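How to Tape a Work Mat Down to a Wooden Desk

A mat that slides is worse than no mat. Clamps get in the way, and the sticky pads sold for this tend to lift the finish when you pull them off. Masking tape does the job, costs very little, and comes up clean if you don't leave it on for a year. I have used this method on three desks now, including an old one from Rivas with a soft varnish.

What you need

A flat mat, rubber or felt, cut to size
White or tan masking tape, 1 inch wide or close to it
A dry cloth and a slightly damp cloth
Scissors
A straightedge or a long ruler
A soft pencil if you want to mark the corners

I buy the Pluvico general purpose tape. Painter's tape also works but lets go sooner, especially at the corner nearest you where your sleeve rubs. Do not use duct tape or packing tape on wood. Both leave glue behind.

Step 1. Clean the desk

Wipe the area with the damp cloth and then with the dry one. Let it sit for 5 minutes. Tape will not hold on dust or on furniture polish. If you polished the desk recently, go over the spots where the tape will land with a drop of dish soap on the cloth, wipe again, and dry.

Clean the edges of the mat the same way. New mats often have a powder on them from the factory.

Step 2. Flatten the mat

Mats that ship rolled up want to stay rolled up. Lay yours upside down on the floor overnight with books on it. If it still curls, roll it the opposite way and hold it for a few minutes. Taping over a curl only works until the room warms up, and then the corner peels.

Step 3. Place it

Set the mat so the near edge is 6 inches back from the front of the desk. That leaves room for your wrists. Line up one long edge with the ruler and make a light pencil tick at each corner.

Step 4. Tape the far corners

Start with the two corners farthest from you. Cut two strips for each corner, each about as long as your hand. Lay the first strip diagonally so half is on the mat and half is on the wood. Lay the second across it to make an X. Press from the center outward with your thumb.

The X holds against a pull from the side as well as a pull toward you. A single strip will twist.

Step 5. Tape the near corners

Smooth the mat toward you with the flat of your hand before you tape this side. The near corners take the most wear, so use three or four overlapping strips and make a patch. It doesn't look like much, but it lasts.

Step 6. Add a side strip

If one edge lifts between the corners, run a short strip over it and onto the desk. Most mats need this on one side only. I keep mine on the right, where I drag things on and off.

Step 7. Test it

Push the mat with your palm in each direction. Then set a couple of light objects on it and see if they sit level. A flat lid with a raised rim is good for this. It will rock if there is a bubble underneath. Something small and upright works too, since it tips easily.

Lid on the taped mat 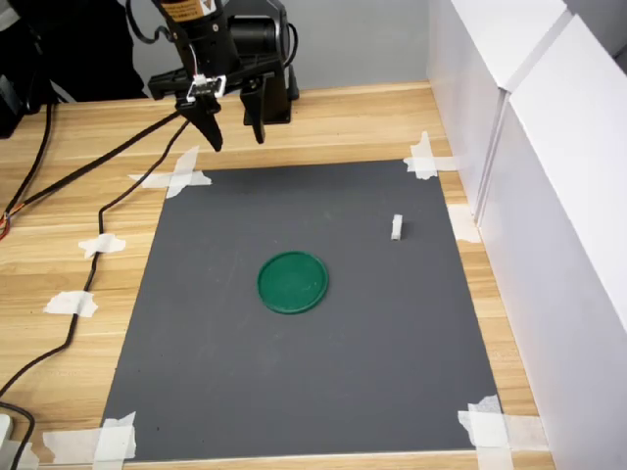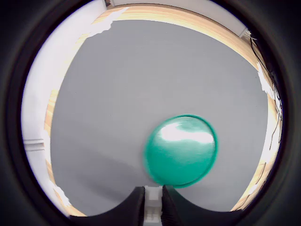 If the lid rocks, lift the nearest corner, push the air out, and retape with fresh strips. Old strips never stick as well the second time.

Light and glare

Choose a matte mat in gray or charcoal if you have the choice. Shiny mats throw the lamp back in your eyes, and small white parts vanish on a white one. I had a glossy black mat from Kasano before this and got rid of it within a month.

Taking it up

Warm the tape with a hair dryer on low, then pull it back slowly, low and flat against the desk. Pulling straight up can take varnish with it. Rub off any leftover glue with your finger first. For the stubborn bits use a little cooking oil on a cloth, followed by soap and water.

I replace all of the tape every 14 weeks. In the summer it goes sooner, and in a sunny window the glue can bake on, so check it in June and again a few weeks later. The mat itself can go back down the same afternoon, on the same pencil ticks.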